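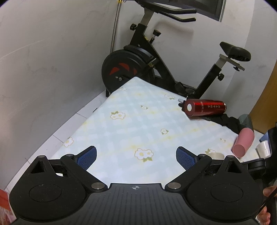 Ticket: Replay error jumps on patterned bedding
Project: Jeno, hand-held demonstrations
Opened by: Bernice Gyamfi
Assigned to: Yayra Nartey
Status: Closed, with one follow-up

Bernice Gyamfi, 9:10 am
Good morning Yayra, and thank you for taking this on when I know your plate is full. The bedding set from the December batch is giving me trouble. I ran the usual check, where we recover the gripper path from the wrist video and compare it with the motion sensor, and the two drift apart partway through a lot of the clips. Out of 1,000 demonstrations, 40 fail the check. Every one of them has the flowered sheet in it, and the plain blanket clips from the same batch are perfectly fine. I did restart the job with a fresh cache, in case you were going to ask (I know you were).

Yayra Nartey, 10:25 am
Hi Bernice! No trouble at all, I've been curious about that batch anyway. My first guess is that the tracker is mixing up one flower cluster with another. The print repeats, so when the gripper gets low and the view is mostly sheet, it finds a lovely match in the wrong spot and the whole path hops sideways. Could you tell me whether the hop happens on the approach or after the fingers close? And which version of Tasex are you on?

Bernice Gyamfi, 11:05 am
Tasex 3, same as everyone. I went through a good handful with my coffee and it's on the approach, when the fingers are still open. Once the bottle is picked up and the view lifts again, the path is smooth but it stays shifted, so the replay reaches for a place beside the bottle. I wondered about the blue finger pads too, seeing that the sheet is pale blue. Is the mask still covering them?

Yayra Nartey, 1:40 pm
Good thought, and I did check. The mask covers the pads and both linkages nicely, so I'm leaving it alone. What helped was turning off loop closure below the height cutoff and letting the motion sensor carry the path through the low part. I reran your 40 with that setting and all but 3 pass. I'm attaching the config so you can try it on your side. Please keep the old paths in their own folder, as Jaxon will want both for the comparison table in the methods section.

Bernice Gyamfi, 3:15 pm
Oh, that's wonderful! Same result on my machine. The last ones have a very fast swing toward the pillow end and I'm happy to drop them. I've moved the old paths into "before_cutoff" and let Jaxon know.

Yayra Nartey, 3:30 pm
Perfect, dropping them is fine by me. Closing this one. Follow-up for me: run the new setting on the plain blanket clips as well, to make sure we haven't made those any worse, and post the numbers in the Jeno log.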